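The Ferry Money

Lesego Le Roux had been owed 839 dollars for so long that she had stopped thinking of it as money. It was more like a cousin who lived overseas. She knew the amount, she knew who had it, and once a year or so she wondered how it was doing.

The man who had it was Gatchalian. He had run the ferry at Bara until the bridge opened, and she had kept his books for the last 5 months of that. When the ferry stopped he paid the deckhands first, then the fuel company, then the man who had painted the hull. By the time he got to Lesego there was a desk and a box of unused tickets. She took the desk.

In August she got a letter from him. It was written in pencil on the back of a fuel receipt, and it said he had sold the boat and she should come and get what was hers. There was a street number in Madwood and no phone number.

Madwood was two hours up the river road. She left at 11 in the morning, after the bakery had quieted down, and told her sister she would be back to close. Her sister asked what she would do with the money. Lesego said she would fix the back step.

"That's a lot for a step," her sister said.

"It's a bad step."

The road followed the water most of the way. At Trikow it went inland and she lost sight of the river behind the feed stores and the long sheds where they used to dry fish. She bought gas there and a sandwich she didn't finish. The woman at the register asked if she was going up for the auction. Lesego said she didn't know about any auction.

"They're selling off the landing," the woman said. "Pilings, ramp, everything."

Lesego drove on with the windows down. She tried to remember what Gatchalian's voice sounded like and came up with only the horn of the boat, two short and one long. 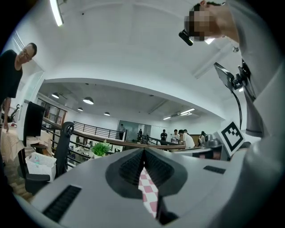

He was sitting on the porch when she pulled in, and he did not get up. He had gotten thin. There was a coffee can on the boards beside his chair with a plate over the top of it, and on the plate was half a peach.

"You found it," he said.

"You put the number on the letter."

"I wasn't sure it was the right number. The mailman and I don't agree."

She sat down on the other chair. Across the road a boy was trying to start a mower. They watched him pull the cord for a while, and when it caught he looked so surprised that he let go of the handle and it died again.

"I sold her for 4000," Gatchalian said. "Man wanted her for a restaurant. He's going to set her up on blocks in a parking lot and put tables on the car deck."

"Will people go?"

"I would. I'd like to sit down on that boat one time."

He moved the plate and handed her the can. The bills were rolled with a rubber band, and there was a slip of paper with the figure on it in her own handwriting. It was the last page from the ledger. He had torn it out neatly along the binding and folded it in four.

"You kept this," she said.

"I kept all of it. I've got the whole ledger inside. You made good sevens."

She did not know what to say to that. She asked how his knees were, and he told her. He asked about the bakery, and she told him it was fine in winter and too hot in summer, and that her sister wanted to start selling soup. He thought soup was a mistake. People let it sit, he said, and then they want another one. 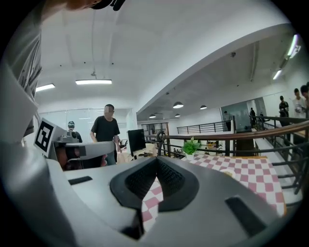 A patch of red-and-white checks behind the black pad.

Around three he went in to get the ledger. He was gone a long time. Through the screen she could hear drawers opening and a radio giving the river levels – Bara, Trikow, the upper gauge. He still listened to them. When he came out he had the book under his arm and the tickets too, the other half of the box she had left in the office.

"I thought you threw those away," she said.

"What for? They're good tickets."

He tore one off the roll and gave it to her. One passenger, one way. The print had gone brown at the edges. She put it in her shirt pocket and put the ledger on her lap, and they looked at a page from the wet spring when the landing had flooded. Someone had spilled coffee on the whole week. He said it was her. She said it was him, and showed him where the cup had stood, on the left side, where a left-handed man would put it.

"Well," he said.

It was nearly dark by the time she got back to Trikow. Her sister had closed without her and left the light on over the side door. Lesego went in the back way, over the bad step, holding the rail with one hand and the ledger with the other.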